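Table Linens and Fruit Service at Turnano House

Turnano House revised its table arrangements in December, following the reopening of the Oden reading room. Readers of this blog have asked about the fabric selected and the manner in which fruit is now presented.

The previous white linens required pressing before each use. They have been replaced with dark gray cloths ordered from Zeng – 3 in total, at a combined cost of $920. Each covers the full tabletop. Fruit is served on plain white plates, and apples with both yellow and red in the skin are preferred.
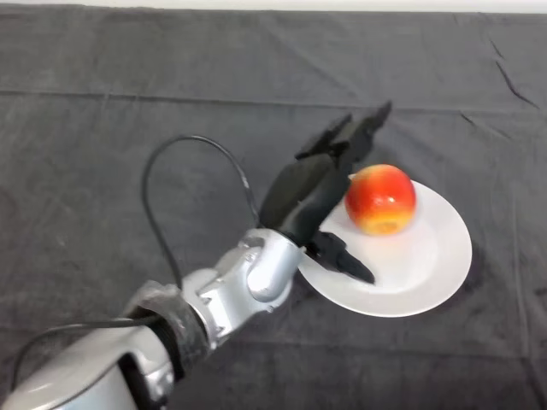
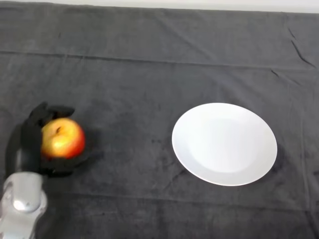
Care of the Cloths

Cloths are to be brushed after every use and laundered separately from the napkins. Fold lines may be eased by hand before the plates are set out. Pressing is reserved for formal dinners. A spare cloth is kept in the Prelero cabinet, second shelf, together with the smaller plates. Requests to borrow it should be made before noon.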